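Murnberg Wind Farm Technical Working Group
Minutes, August 2022

1. Bird monitoring
Radar unit 2 at Clistivberg back in service. Enmont to supply calibration records for the outage.

2. Curtailment
Sachdeva reported shutdown on demand was triggered six times. Rotor stop took 30 seconds in each case. Trigger distance to stay at 150 metres.

3. Substation noise
Survey deferred until the transformer fans are replaced.

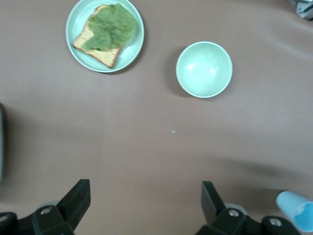 Toast with a leafy green on a pale green plate.

4. Next meeting
Enmont to circulate the draft colour-marking plan for the blades beforehand.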